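Chapter 6
Setting Up and Looking After a Two-Arm Cell

11/08/2023
Leidy Taipe and Irena Tokarz

A cell with two small arms has more to go wrong than a cell with one. Each arm may be sound by itself and the pair may still miss the part, or meet in the middle. Most of this chapter is about the rail that both arms share.

The cell used throughout is the one in the Hegarty teaching room. Its arms are bolted by their mounting plates to the front rail of an aluminium frame, and they reach inwards to a small pad where the work is placed. Spare blocks are kept in a clear holder towards the back.
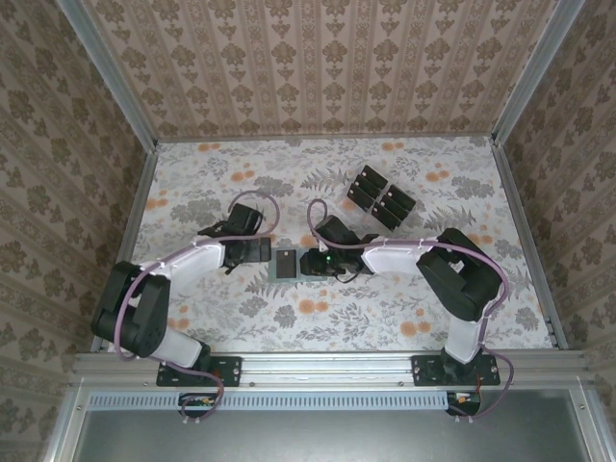

Fig. 6.1 The Hegarty cell with a block on the centre pad and a gripper to either side of it.

Start with the plates. Switch off, support the arm with one hand and try each screw with the correct key. A plate that has crept along the rail by the width of a pencil line will put the gripper off at full reach. Mark the rail on both sides of the plate once it is right.

Next, follow each cable by hand from the gripper down to the board below the rail. In this cell the purple cable loops over the gripper and runs back along the upper link. The loop needs enough slack for the wrist to turn fully, and the cable must not rub at the shoulder. Replace any cable with a flattened or shiny patch.

Alignment comes last. Run the left arm to the pad at slow speed, back it away, then do the same with the right. Only then run them together. The log sheet on page 113 has space for 20 runs, and a missed pick should be written down even if the next one is good.

Section 6.1 deals with the plates and rail in full.

Related chapters
Chapter 4: Frames, Rails and Fixings
Chapter 5: The Single-Arm Cell at Bestbridge (page 88)
Chapter 7: Gripper Wear and Replacement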